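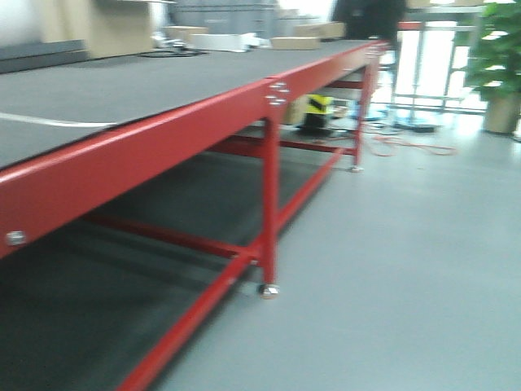
Pesusum Bench Notes
Data card and readme for the shop furniture records, Buvthorpe workshop

What this is

A set of written records on workbenches used in the Buvthorpe shop: what was put on them, what was left on them, how often they got moved, and what people said was wrong with them. There are 2920 entries. Radoslava Hudec set up the sheet and Lenka Malý cleaned it. I wrote this card after reading all of it, and I'm less impressed than either of them would like.

Why it was collected

The shop wanted to know if benches on casters are worth the money compared with benches bolted to the floor. The supplier, Kolář, says mobile benches save time. Their brochure doesn't say how much time or whose. The records were supposed to settle it. I don't think they do, for reasons listed under Problems.

The benches

Most entries concern the long red steel type with a dark gray top, a full lower shelf and small casters. The shop calls it the Zirkov bench, after the room it was first used in. A few entries cover older wood benches along the wall, which nobody has agreed on a name for. In the file these appear as "wood", "old", "wall" and once as "the bad one". Treat all of these as the same group.

Fields

entry: running number, no gaps
bench: red, or one of the names above
time: hour only, as written by whoever filled in the line
top: what was on the work surface at the time
shelf: what was on the lower shelf, or "empty"
moved: yes or no
complaint: free text, often blank

How entries were made

People filled in a line when they started work at a bench and another when they left. That was the rule. In practice the second line is missing a lot of the time, and plenty of first lines look like they were written at the end of the shift from memory. Entries from October are the worst for this. You will find long runs with the same handwriting style of phrase ("tools, misc") copied straight down.

Problems

The "moved" field means different things to different people. Radoslava meant rolled to a new spot. Several people marked yes if the bench shifted a little when they leaned on it. There is no way to separate these after the fact. Any claim that the red benches are moved often should be read with that in mind.

"Shelf: empty" is the most common value for the red benches and I would be careful with it. It could mean the lower shelf is too low and too deep to be useful, which is my own opinion. It could also mean people didn't bend down to look. Lenka spot-checked 100 lines against the benches themselves and found 7 where the shelf value was wrong. She considers that acceptable. The lines she checked were all from mornings, when the room is tidy, so I don't think the check tells you much about afternoons.

The "top" field doesn't distinguish between things in use and things parked. A coil of cable left for a week looks the same as one somebody is working with. If you plan to use this field to measure clutter, you'll be measuring both.

Complaints lean heavily toward the casters and the surface. The surface complaints are mostly that small dark screws disappear on a dark top, and I believe those. The caster complaints are harder to weigh. Only 4 people wrote them, and two of those had already asked for fixed benches before the records began.

What we changed

Names were removed from the complaint text. Spelling was left alone. Duplicate lines were kept if the time field differed, even by one hour, which probably keeps some true duplicates in. Blank complaints stay blank and should not be read as "no complaint".

Reasonable uses

Looking at the words people use for bench clutter. Planning a better sheet than this one. Practicing cleanup on messy shop records.

Uses I'd argue against

Deciding which bench to buy. Comparing shifts. Anything that needs "moved" to be a real number.

Upkeep

Corrections go to Lenka Malý. Questions about the original sheet go to Radoslava Hudec, who still has the paper copies and disagrees with most of the Problems section. Her reply will be added to the folder when she writes it.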